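June 12, 2024

Up too late again but want this down before I forget which change did what.

Morning gone to the handover thing. Planner hands the path to the controller, controller is supposed to pick it up at the current joint state, and for one tick it picks up at the OLD one. So both arms give this little twitch right at the start. Been there since January, I bet, we just never ran the pair close enough to care. Found it by printing timestamps like an animal. The state message was stale by 11 ms. Moved the read inside the lock, twitch gone. At least on the first few. Will know more when it's had a night of replay.

Theano Drakos came by before lunch to ask when Dunora can be merged. Said Friday. Should not have said Friday. She was nice about it, which is worse. She wants the grasp planner split out of the motion planner so the Nistham people can use one without the other, and she's right, but the two share the scene cache and if I pull it apart now I'll be finding loose ends all summer. Wrote the interface down on paper at least. Two calls, get scene and propose grasp. Everything else stays my problem.

Afternoon on the blocks. Green ones on the white sheet, black everywhere else, the perception node should love that and mostly does. The dark green is the trouble. In low light the mask eats into the shadow and the box comes out fatter than the block, so the planner thinks there's no room for the fingers and backs off. Dropped the saturation floor and the masks tightened up. Then it started finding green in other places, ha. Added a crop to the sheet area. Cheap fix, I know.

Bar is the other headache. Both arms have to agree on it. Right now each one plans alone and the coordinator just checks for a crash after, so half the plans get thrown away. 317 proposed today, kept 25. That is a terible number. Most rejects are the two grippers wanting the same bit of air over the sheet.

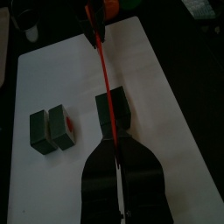
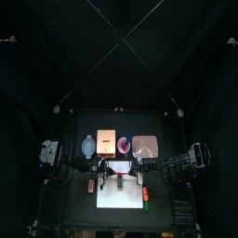
Wrist view first, then the whole table. Bar between the two grippers in the second one.

Wrist view is what the mask code gets, and I should look at it raw more often and stop trusting the overlay. Thin things are bad. Anything long and narrow crossing a block cuts the mask in two and then I get two blocks, each with its own pose, and the planner goes politely for the wrong half. Tried joining masks when the colors match and the gap is small. Works until two real blocks stand close together, then it joins those too. So need depth in there or at least an edge check. Wrote a note in the tracker, titled it "one block or two", probably the most useful thing I did all day.

Also fingers. The gripper's own fingers are always in the wrist view and they're dark and so is everything I care about. Static mask for them is fine at one opening width, wrong at every other. Should come from the joint reading. An hour's work maybe. Said that last week as well.

Call with Deligiannis at four, ran long. They want the logs in their format, I want them in ours, we agreed on a converter, meaning I write a converter. Fine. Asked if they could send the Posavach calibration files and they said sure and then went quiet. Chase tomorrow.

Around six tried the shared-corridor idea. Give each arm its own half of the sheet, a strip in the middle that only one can hold at a time, plain old token. Ugly but the rejects dropped right away. Didn't let it run long enough to write a number down and I'm not going to guess at one. Deadlocks if both want the strip and neither has backed out, so needs a timeout. Set it to 2 seconds for now, felt slow, leave it.

Forgot to eat til eight. Toast and the last of the soup. Rain on the walk home, wrong shoes.

Tomorrow:
finger mask from joint reading
timeout, test it properly with both arms asking at once
converter, at least the skeleton
email Deligiannis re Posavach
tell Theano it's not Friday

Replay job is running now, left the laptop lid open wiht a sticky note on it so I don't shut it half asleep. Bed.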